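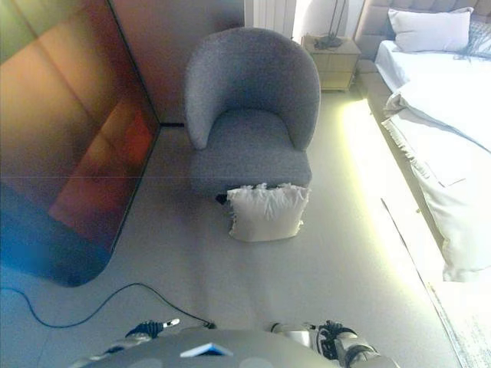 ## Looking after a bedroom armchair (and the cushions that never stay on it)

I have a great soft spot for a chair in a bedroom. It gives you somewhere to pull your socks on, somewhere to sit with a cup of tea when you can't face the stairs yet, and somewhere for tomorrow's clothes to wait. A rounded grey one like this, with low arms and a nice thick seat, will fit into most rooms without bossing everything else about. It does need a bit of looking after though, and so do the bits and bobs that live near it, so I've gathered up what works in our house. Take what you like and leave the rest!

### Nubbly, boucle-type fabric

- Go over it once a week with the soft brush on the vacuum, suction turned right down. Work from the back of the chair towards the front, and do the inside curve last, where all the fluff gathers.
- Never pull a snag. Ease the loop back through with a blunt darning needle, or if it won't go, snip it level with small scissors and leave it be.
- Blot spills with a white cloth, pressing and lifting. Rubbing roughs up the loops and you'll see the patch for ever more (I have one on the left arm of my own chair, from a spoonful of soup, and I still look at it every single day).
- Look for the cleaning label before you put anything wet near it. It's often under the seat cushion or stapled to the underside. Mine was on the bottom, and I'd owned the chair for two years before I tipped it up and found it.
- Keep rings, watches and jean rivets in mind. Cats as well, if you can reason with yours.

### Thick seat cushions

If the seat lifts out, turn it over and swap front to back whenever you change the bedding, and then you needn't remember it as a separate job. If it's fixed, give it a good pat and knead with flat hands, starting at the sides and pushing towards the middle. Twenty pats does it, my mother used to say, and I still find myself doing 20 without thinking.

### Fringed and feathery-edged cushions

These do love the floor. I used to pick mine up, give it a slap and throw it back on the chair, and then wonder why the white went dingy along one side.

1. Take it outside or to an open window and shake it, holding it by two corners.
2. Comb the edging with your fingers. A wide-toothed comb is all right for threads and tassels, but real feathers want fingers only, stroked in the direction they grow.
3. If the cover comes off and the label allows washing, turn it inside out, do up the zip and put it in an old pillowcase knotted at the top. Cool wash, short spin.
4. Dry it flat on a towel and smooth the fringe out before it dries - once it has set crooked it takes some persuading.
5. For creases down the front, hold a steamer a hand's width away and let it hang. Keep the steam off any feathers.

Ghislain Lapointe, who re-covered my old nursing chair, taught me to buy the pad one size bigger than the cover. It fills the corners out properly, and a full cushion sits up against the chair back far better than a floppy one.

### Underneath

Have a look under the front of the chair every time you vacuum. Dark things vanish completely in the shadow on a pale floor, and I've fetched out hair clips, a remote control and once a whole slipper. Stick felt pads on the feet if you have a hard floor, and check them in August when the windows are open and all the grit blows in.

### Slatted radiators

- Wait till it's off and cold.
- Lay a damp towel on the floor beneath to catch the dust.
- Pull an old sock over a long wooden spoon and run it down between the slats, top to bottom.
- Leave a decent gap between radiator and upholstery, for the fabric's sake and so the warmth can get out into the room.

### Padded headboards

People forget these altogether. Brush down the channels or around the tufts with a dry, soft paintbrush, then vacuum what you've loosened. For the place where heads rest, a cloth wrung out in barely soapy water, tested first low down behind the pillows, and then a dry towel straight after. I leave the pillows off until it's properly dry, with the window open a crack.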